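4.2 Tube handling with the Fisirach kit

The Fisirach bench kit is sold as a pair of arms, two grippers and a promise that the buyer will be "productive by lunch". The brochure does not say which lunch. We took delivery in October and logged our first usable trial after 139 hours of set-up, most of them spent on the Wulen driver. Tube handling was chosen because the supplier lists it among the simple tasks (Fig. 3).
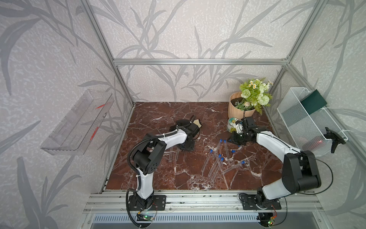
E. Plivitz

Fig. 3. The two-arm kit with capped tubes on the marble top.

We ran 321 trials. A trial counted as a success if the tube was gripped, lifted and set down again in one piece, a standard we would also apply to a waiter. Glossy stone was kept as the work surface throughout, although the manual recommends a matt mat, sold separately. Clear tubes on a shiny, veined top are hard on any vision system, and the one supplied with the kit is no exception.
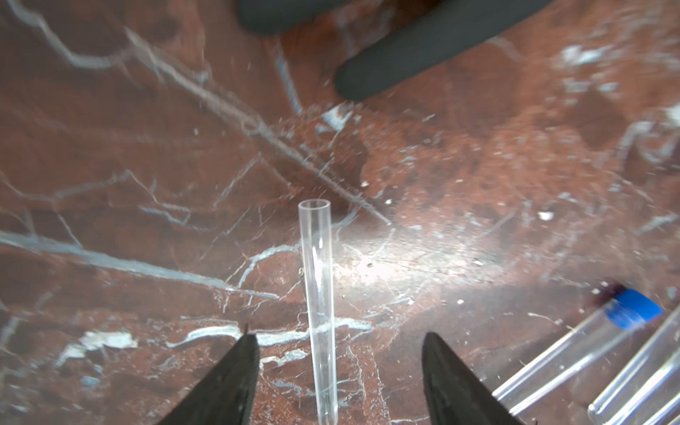 Wrist views were therefore scored apart from the fixed view. The Yap software reports a confidence value for each grasp, and it was seldom troubled by doubt, least of all when closing on a vein in the marble. Raising the threshold cured this at the cost of speed. Scores for both settings are given in Table 2.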